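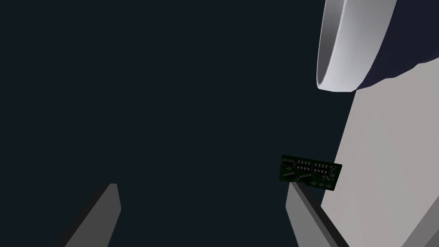 Sourdough starter gone quiet after moving house -- start again or keep feeding?

Asked Jul 6, 2022 in Baking and Bread

Hi all, long-time reader and first-time asker. I've had the same rye and white starter since February last year and it's been brilliant, doubling in the jar by lunchtime and never once giving me a flat loaf. Then we moved from Flukbridge to a cottage just outside Lisness and it's like it has gone on strike.

I feed it the same way I always have, equal weights of flour and water, once a day in the morning. Same jar, same scales, same spoon even (I'm a bit superstitious about the spoon). It gets a few bubbles on top after several hours, smells sharp, a bit like nail varnish remover, and then there's a layer of greyish liquid by the next morning. It hardly rises at all. I made a loaf with it at the weekend anyway and you could have propped a door open with it.

Things that have changed: the water, obviously. The kitchen is colder at night but gets really warm in the afternoon when the sun comes round. And I've had to switch flour, as the mill shop I used is now 62 miles away and I'm not driving that for a bag of rye. I'm on supermarket strong white at the moment with a spoonful of wholemeal when I remember.

My mother-in-law says bin it and start fresh. I really don't want to! Is it dead? Is it the water? Has anyone else had this after a move?

3 answers

Answer 1 (accepted by asker)

It isn't dead, it's hungry. Bubbles mean there's life in there, and the nail varnish smell with liquid on top is what mine does every single time I go away and leave it too long between feeds. You said your afternoons are really warm now. A warm starter eats faster, so your one feed in the morning is probably used up by teatime and then it sits there all night with nothing.

What I'd do:

Pour off the grey liquid, or stir it in if you like things sour, it does no harm either way.

Keep just a tablespoon of the starter. I know it feels brutal. Put the rest in pancakes or the compost.

Feed that tablespoon with 50g flour and 50g water, and make at least half the flour wholemeal or rye. White flour on its own is a bit of a thin diet for one that's struggling.

Feed it again in the evening. Twice a day, every day, and go on for 4 days before you judge it.

Put an elastic band round the jar at the level where it starts so you can tell what it's up to. I spent weeks convinced mine wasn't rising when it was going up and coming back down again while I was at work, and I only found out from the smear marks on the glass. Yours could well be doing the same with those hot afternoons.

As for the water, if it smells of chlorine out of the tap, fill a jug and leave it standing overnight with no lid on. I moved to a hard water area from a soft one and my starter sulked for perhaps a week and then carried on as normal. I wouldn't go buying bottled.

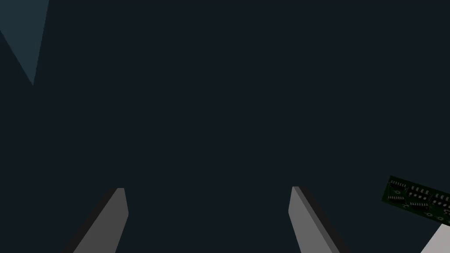
The other thing is where you keep it. A windowsill is the worst spot in the house for this, roasting at three o'clock and freezing at three in the morning. Mine lives in the cupboard next to the boiler, on the middle shelf, and it has been much steadier since. Inside the oven with only the light on works too, as long as you stick a note on the oven door. I've cooked one. The smell hung about for days and the jar cracked.

Don't bake with it until it has doubled on two feeds in a row. When you think it's ready, drop a teaspoonful in a glass of water and see if it floats. Some people say that test is rubbish, and with a lot of rye in it they may be right, because rye starters can sink and still make a good loaf. I still do it out of habit!

And keep a backup this time. Spread a thin layer on baking paper, let it dry until it flakes, and put the flakes in an envelope at the back of a drawer. Mine came back after more than a year like that.

133 people found this helpful

Answer 2

agree with your mother in law sorry. Had one go like that when we lived in Alvarado and I messed about for a month with pineapple juice and all sorts. Started a new one with rye and it was fine in a fortnight. It's flour and water, life is short

Answer 3

Mostly agree with the first answer, but check for colour before you do anything. Grey or brownish liquid is fine. Pink or orange streaks, or anything furry, and it goes in the bin with the lid on, no rescuing.

Also have a look at the flour. Supermarket strong white varies quite a bit and some of it takes up less water than the stoneground stuff, so the same weights can leave you with a much runnier starter, and a runny one won't hold its bubbles however lively it is. Try it a little thicker, like stiff porridge.

If you're near Lisness there's a wholefood place on the Trandosard road that sells rye loose, or it did when I was last up that way. Ring first, their hours are odd.

Comment from the asker

Thank you!! Second day of feeding it morning and night and it has climbed a good way past the elastic band. I've moved it off the windowsill (guilty) and into the airing cupboard. It smells more like yoghurt now than nail varnish. Haven't told the mother-in-law yet. Does anyone feed theirs straight from the fridge or do you let it warm up first?

Viewed 2588 times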